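Olusard Hand Grippers – the pair

I make these in a small workshop behind my flat, and I've been selling them since the second version stopped falling to bits. If you've landed on this page you're probably collecting demonstrations for a learning system and you're fed up with puppeteering a full arm just to get an hour of usable examples. That was me, more or less, and it's why the Olusard exists.

You get two black grippers, one for each hand. You hold them, you do the job, and the fingertips do the touching. No arm needed while you're recording, which means you can work at something close to your normal speed and you don't need to book time on the big machine. The recordings get turned into training examples later on, at your desk, with a cup of tea.

What's in the box

Two grippers (left and right, though they're the same design so don't panic if you mix them up)
Two cables
Four spare fingertip plates
A small bag of screws, because you will lose one under the bench

About the fingertips

I went through a silly number of shapes before I settled on the grey triangular plates. A wide flat pad is lovely for boxes and hopeless for anything thin. The triangle gives you a narrow end for getting under an edge and a broader bit further back for holding on. They screw on and off, so if you've got your own shape in mind you can print it and fit it. I'm happy to send the drawing if you ask nicely.

The main thing is that your robot should wear the same tips as your grippers. I can't say this loudly enough! If you collect with triangles and then run the policy with round rubber ends, you'll spend a week wondering why it keeps fumbling. Ask me how I know.

What people use them for

Mostly two-handed table jobs. Folding, rolling, passing something across, holding one end while the other end moves. Cloth is where I do nearly all my own testing, partly as it's cheap and partly as it behaves differently every time you put it down, so you get plenty of variety without having to try very hard. A thin stick laid on a cloth is a cracking little task too – hard rigid thing, floppy soft thing, both hands wanted at once.

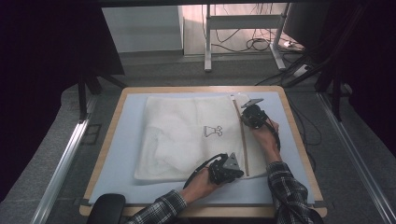
My own set of stick-and-cloth recordings stands at 363 now, and I'd keep maybe half of the early ones. The first lot were too tidy. I'd put everything in the same spot, do the same movement, and end up with a system that was brilliant at exactly that and nothing else. These days I shift things about between takes, turn the cloth round, start with the stick at a different angle, and leave in the goes where I miss and have to have another try. Those recoveries are worth having.

A few tips if you're new to it

Slow down a touch, but don't creep. If you move like you're defusing a bomb, so will the robot.

Keep your hands where your head camera can see them. It's very easy to lean in and block your own view with a forearm.

Plan where the cables go before you start. They come out of the back of each gripper and I've left them long enough to loop over your hand and drop away behind you. If they're dragging across the work, stop and sort it out.

Take breaks. The grippers aren't heavy but your thumbs will have opinions after a long Tuesday.

Which version should I get?

There's the standard Olusard, described here, and the Olusard Short, which has a stubbier body for smaller hands and tighter spaces. Same tips, same cables, same price. If you're collecting with a mixed group of people I'd get one pair of each. Recordings from the two can go in the same set, you just need to tick the right box in the settings so the finger positions come out properly.

Does it work with my setup?

I've tested it with the Vallero recorder and with Majali, which is the free one I use myself. Kasatow support is on its way and I'm hoping for September, but please don't buy a pair on the strength of that. If you use something else, the data comes down the cable in a plain format and there's a short guide to reading it. Drop me a line if you get stuck and I'll have a look.

Delivery and returns

I build in small batches, so if it says out of stock, pop your email in the box and I'll let you know when the next lot is ready. Orders go out within 2 working days when they're on the shelf. If something breaks in normal use during the first 2 years, send it back and I'll mend it or swap it. Fingertip plates do wear down and aren't covered, but spares are cheap and you'll find them on the parts page.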